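How to Look Up a Council Member's Voting Record

Applies to: Pratbridge Town Council and its standing boards
Last revised: October

The town clerk publishes roll-call votes in two places: the approved minutes and the vote index. The index is faster to search, but the minutes are the official record. Use the index to find a vote and the minutes to confirm it.

Before you start

You need the member's last name as it appears on the ballot and the term you want to check. Terms are listed by seat number. If a member has held more than one seat, search each one separately. Votes do not carry over between seats in the index.

Step 1. Open the vote index

Go to the clerk's page and select Records, then Roll Calls. The index loads the current term by default. To see an earlier term, change the Term field and press Apply. The list does not refresh on its own.

Step 2. Filter by member

Enter the last name in the Member field. Results show 32 votes per page, newest first. Each row has an item number, a short title, the motion type and the vote: Y, N, A (abstained) or X (absent).

An X covers the single vote only. A member who left early will show Y or N on the first items of a meeting and X on the rest.

Step 3. Check the motion type

Most misreadings happen at this step. A Y on a motion to table is a vote to put the item off. It says nothing about the item itself. The same item can appear up to three times in one meeting: amendment, motion to table, final passage. For a position on the item, use the row marked FP.

Item 113 from the current term shows how this looks. Dagim Araya is listed as Y on the amendment and N on final passage. Sumeya Wako is listed as N and Y. Both entries are correct.

Step 4. Confirm in the minutes

Click the item number to open the approved minutes. Find the roll call under the item heading and compare it with the index row. If the two differ, cite the minutes and report the error to deputy clerk Tsehay Habte, using the correction form.

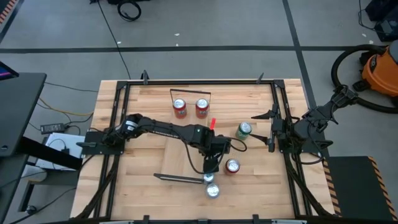 Workbench with two robot arms and a silver can.

Step 5. Export the results

Press Export to save the filtered list as a spreadsheet. The limit is 200 rows per file. For longer records, export one term at a time and join the files afterward - the column order is the same in every term.

Votes not in the index

Voice votes are not indexed by member. The minutes give only the result. Closed-session votes are added once the minutes of that session are released. Votes taken by the Stisgate joint water board are kept by that board and must be requested in writing.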